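Laurențiu Chiriac does not like the word "refurbished". He has been stripping and rebuilding things at Kenness for long enough to have seen it stuck on goods that had been wiped with a cloth and put back in a box.

I had come with doubts of my own. The Flokum scheme promises that returned household goods are taken apart, checked and sold on, and I have bought enough second-hand lamps and fans to wonder who does the checking. Chiriac didn't try to talk me round.

"Some of it isn't worth doing," he said. "If it takes me 20 minutes to make a thing worth two pounds, I know what I think of that. The office thinks something else."
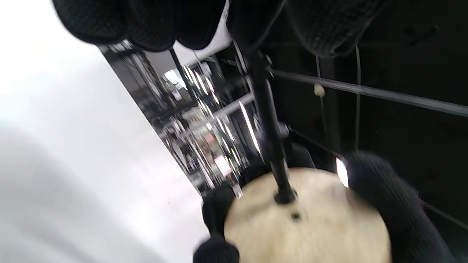 Kenness Returns and Repair Team

We talked beside the racks, and he kept his gloves on the whole time. His test for anything with a disc and a rod is simple enough: hold the disc by the rim, keep it still, look at where the rod goes in. He wants to see the collar sitting flat. He distrusts anything that has been glued.

"People pick it up by the rod. Then they bring it back and say it wobbles. Well, yes."

And the marks on a pale surface? Is mottling a fault or a finish? He shrugged. Jaltness, who used to send their returns here, called it a finish. The buyers called it dirt. He cleans it either way and doesn't write it down.

I asked about the claim on the Flokum leaflet that 300 items were "given a new life" in January. He laughed at that one.

"Given a new shelf, some of them. I'd like to know how many were still in use by spring. I've asked. Saragih do the sales side, so ask them."

I did ask them, and was sent another copy of the leaflet.

What he would change is fairly dull, he says. Better packing on the way in, so that fewer things arrive bent. A second pair of hands for the awkward shapes. Spare fittings kept in one place, with labels that somebody has read.

Would he buy from the scheme himself? He thought about it for longer than the office would have liked.

"If I'd done the work, yes. If I hadn't, I'd want to turn it over first and have a look underneath."

2024-04-25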